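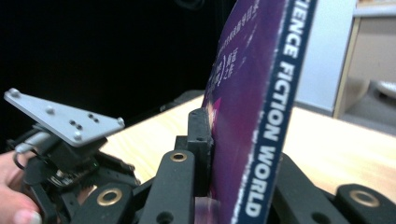

Submitted by Mieke Cuypers
Project Lead, Handheld Demonstration Kit Review, Boersma

Progress report for the period ending in May

Purpose of this report

The grant supports a review of the Briltik handheld gripper kit, which is offered on a rental or purchase basis to groups that wish to record manual tasks for robot training. The review is to establish whether the kit is suitable for shared use across our two work rooms, and whether the terms offered by the supplier, Drokley, justify a longer commitment. This report covers the second period of work. Spending remains within the approved budget.

Work completed

The first period dealt with boxes and other rigid items. In this period the work moved to printed matter, as set out in the plan. Magazines were chosen as the main test material. They bend under light pressure, their covers are smooth, and the spine gives the finger pads little to hold. Operators practiced picking up a single issue, standing it upright on the table and setting it down again. A copy of Science Fiction World held upright between the finger pads shows the type of grasp required, with a slight curve in the cover.

A total of 267 recordings were made, of which 53 were set aside on review. Most of the rejected recordings came from the first days, when operators were closing the fingers too quickly. Handling improved once the written instructions were changed to ask for a slower close and a short pause before lifting. The revised instructions have been sent to the Skorkness work room and are now in use there.

Assessment of the kit

The mechanical parts have performed as described in the supplier's offer. No finger link or pad has needed replacement. Operators found the grip comfortable for short sessions but reported tired wrists after longer ones, and sessions are now limited to 60 minutes. One operator with small hands was unable to close the fingers fully without changing hold. We have asked Drokley whether a smaller handle can be supplied and await a reply.

The supplier's software is less satisfactory. Export of finished recordings failed on several occasions and had to be restarted by hand - a delay that affected the Thursday sessions in particular. Drokley has acknowledged the fault. The setup guide also remains incomplete in its section on calibration, and our staff have written a two-page supplement for internal use.

Support requests were answered promptly during the period. The training session included in the rental fee was useful, although it assumed more knowledge of the software than new operators had.

Changes to the plan

The test on hardcover books has been moved to the next period. This allows time for some 15 further sessions with magazines of different thickness, including older copies with worn spines. The change carries no added cost.

Next steps

The rental agreement should be extended by one period on the present terms. We do not recommend purchase until the export fault has been corrected and tested in both work rooms. A comparison of rental and purchase costs, with the supplier's answer on the handle, will be included in the next report.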